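Filgate Textile Care Vocabulary

Filgate is a word list for household textile care in English and Hungarian. It covers washing, drying, folding and storage, and is meant for catalog search, label translation and spell checking. Version 2 was released January 7, 2023 and contains 2,000 entries.

Each entry has 6 fields: id, term, language, part of speech, definition and source note. Files are tab-separated, UTF-8, with one header row. Empty fields are left blank. Do not read them as zero.

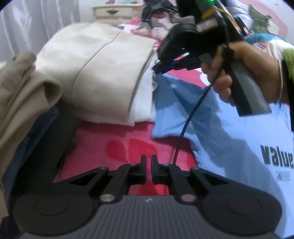 Regional variants share an id with the main term and carry a suffix. "Comforter" and "duvet" are kept apart, as are "bedspread" and "blanket". Brand names were removed.

Definitions were written by Margit Hegyi and checked by Slamet Santoso. Disagreements are marked "open" in the source note.

Known problems: plural forms are incomplete in the Hungarian file, and two wool terms have circular definitions.

Send corrections to Noémi Gulyás with the entry id in the subject line.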